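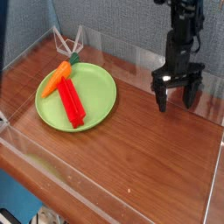

When do first-year students have to pick up their copy of the shared book?
Any time before the Monday of the first seminar, from the Dalen library desk.

Setting up your reading group
3 min read

1. Sign in to Illosell with your college email and choose "Join a seminar". Do take a moment to check the tutor's name, as we have both a Gunvor Wikström and a Gunvor Viklund!
2. Type in the code from your welcome letter and press Save.
3. Read the first 80 pages, at whatever pace suits you, and post 2 questions for the group.

Note: questions can be as short as you like, but the box stops at 800 characters.

Caution: leaving a seminar deletes your posts, so please copy out anything you're fond of first.

Comments

Shengli Qiu: My code wouldn't work until I typed it in capitals.

Ingegerd Lindholm: Same for me, thank you! Is the November author talk open to second years?

Trygve Hellström: It is, Ingegerd, but the hall only seats 100, so come early.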